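Bench Assistants Wanted, Desktop Rebuild Room
Grudance Computer Reuse, Kanach Street workshop
Posted Thursday, August 9, 2018

We're looking for two part-time people who love the insides of computers! Old office desktops come in to us from all over the county, and we want more of them going back out to schools and home offices by November.

You'd be fitting memory, processors and hard drives, cleaning cases, running tests and writing up what went into each machine. We do it all on our feet at the long benches (stools are there if you want one), with the radio on low.

If you've built a PC at your own kitchen table, that counts as experience with us. Steady hands and good close-up eyesight, with or without glasses, matter more than certificates. You should be able to lift 30 pounds.

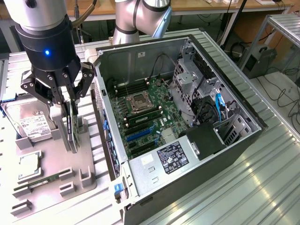 Shifts are mornings or afternoons, your pick, and training is paid from day one. You'll start on memory and drives, then move on to processors once you're comfortable with sockets and thermal paste.

To apply, drop a short note at the front desk or mail it to Grudance, 723 Kanach Street. Tell us about the last thing you took apart, and please put job number 139 on the envelope.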